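November
By Halina Tomaszewski

The breakfast room at Brundholm is open again, and I for one have missed it dreadfully! If you haven't been past lately, the old ground-floor kitchen shut in the spring when the floor came up (pipes, mostly), and since then the morning crowd has been making do with a tea urn in the corridor and whatever people brought in their coat pockets. As of this month there's hot food again from seven until half past ten, and I went along on the first morning with an empty stomach and a notebook.

It's the same room, but you'd have to look twice. The hatch has been widened so that two people can stand at it without elbowing each other, the shelves over the sink have gone, and the worktops are new all the way along. I'm told the speckled grey was chosen after a long argument in which Mansa Baidoo held out for plain white and lost. Mansa runs the mornings and has done for years. "I said it would hide the crumbs, and that's exactly what I had against it," she told me, wiping down the end nearest the window for the third time since I'd arrived. She does it with one hand while buttering with the other.

The big change is that you make your own toast now. Before, you gave your name at the hatch and waited, and on a bad day you waited a good long while, and sometimes got somebody else's brown when you'd asked for white. Now the bread is out in the bins, the butter and jam are on the side, and you just get on with it. Pieter Ntuli, who was in front of me, thought this was a great improvement right up until he had to choose a setting. He went for the middle. I like mine well done, the sort of toast that makes a noise, and it took me two goes to find it, so I ended up eating both (no hardship).

The money for all this came in dribs and drabs. The total was 3,952 pounds, which Piret Kivi had written on the back of an envelope and read out to the room before the first kettle boiled. A fair chunk was from the summer plant sale and the rest from the quiz evenings, plus a cheque from Daleck, the joinery firm on the corner, who also fitted the worktops at a price Piret described as "very neighbourly". The old cooker has stayed. It was looked over while the floor was up and given a clean bill of health, and I gather nobody could face getting it down the steps anyway.

About 40 people came through on the first morning, which is more than the room used to see on a cold day. There was a bit of a pile-up at quarter past eight when the early walkers got back at the same time as the parents on their way home from the school gate, and the jam ran out. Gervásio Xavier went off to the shop and came back with marmalade, two sorts, and a jar of something with ginger in it that I'd quite like to see made permanent. He's doing the porridge as well, made with water or milk, and you can have it with stewed apple while the apples last. They're from the tree behind the bike shed and they're sharp, so take the sugar with you.

Prices have gone up a little. Tea is still the cheapest thing on the board, toast is priced by the slice, and a full plate with eggs and beans comes in under what you'd pay on the high street. You can pay by card now, which I know some of you have been asking for since roughly the dawn of time. If you've still got one of the old paper breakfast tickets in a drawer, bring it along, as Mansa will honour them until the end of the month.

A few practical bits. The side door is the one to use, as the front stays locked until nine. Dogs are fine in the porch but not inside. The last hot orders go in at quarter past ten and Mansa does mean quarter past, as I found out when I went back up to ask about another egg. Tea and toast carry on until half past. Mugs go on the trolley by the hatch when you've finished, plates on the shelf underneath, and crusts in the green caddy for the compost heap.

They're still short of a pair of hands for the early start, which means getting in at half past six to put the urn on and slice the loaves that don't come sliced. Have a word with Piret at the hatch if you could manage even one morning a fortnight. I've put myself down for a couple, heaven help everyone, so if your tea's a funny colour you'll know who to blame.
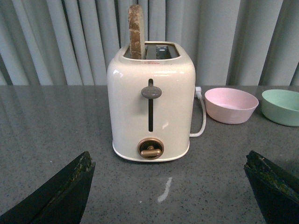

Pieter has asked me to add that the tin of shortbread on the windowsill is for everybody, and that his wife would like the tin back when it's empty.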